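Im Zuge der Neuordnung meiner Küchenbestände wurde in den vergangenen Wochen geprüft, welches Kochgeschirr dauerhaft auf der Arbeitsfläche verbleiben soll. Die Fläche ist mit braunem Papier bezogen und durch blaues Klebeband in Felder geteilt. Jedem Gefäß soll künftig ein Feld zugeordnet sein – diese Regelung gilt seit Mai und hat sich im Grundsatz bewährt.

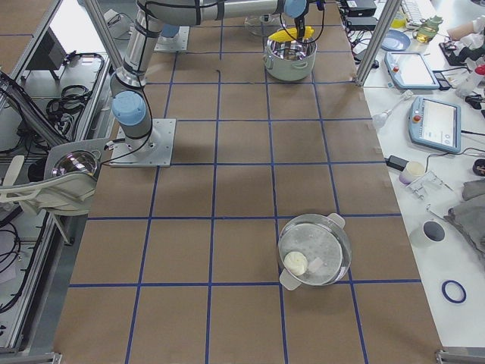 ## Töpfe und Deckel

Für den hellgrünen Topf mit Glasdeckel ist ein Platz im hinteren Bereich vorgesehen. Er wird nach Gebrauch mit geschlossenem Deckel abgestellt. Die Griffe dürfen über das Klebeband ragen, der Topfboden soll die Linie nach Möglichkeit nicht überdecken. Ausgefranste Bandstreifen sind bei nächster Gelegenheit zu erneuern; eine Rolle zu 20 Metern liegt bereit.

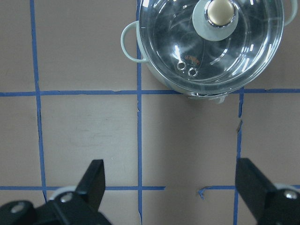 Jui-lin Kong wendet hierzu ein, dass feste Plätze nur dann sinnvoll seien, wenn auch die Deckel einen eigenen Platz erhielten. Andernfalls wandere das Geschirr binnen einer Woche wieder durcheinander. Der Hinweis ist berechtigt und wird in die nächste Fassung der Ordnung aufgenommen.

## Reiskocher

Der dunkelgraue Reiskocher steht vorn und beansprucht wegen seiner Breite zwei Spalten. Das Kabel ist vor dem Umstellen aufzunehmen. Eine Verlegung in den Schrank nach dem Vorbild der Küche in Vanham wurde erwogen, jedoch verworfen, da das Gerät zu häufig benötigt wird.

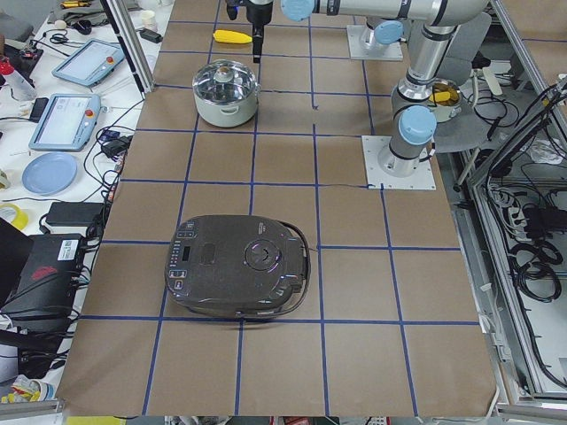
*Zuletzt geändert: 11. Dezember 2023*

Offen ist weiterhin die Unterbringung der Glasgefäße. Ein Regalboden von 16 Zentimetern Höhe reicht für die flachen Stücke aus, für die tiefere Schüssel hingegen nicht. Bis zu einer Entscheidung verbleiben sie auf der Fläche. Ergänzende Vorschläge werden in den Kommentaren gern entgegengenommen.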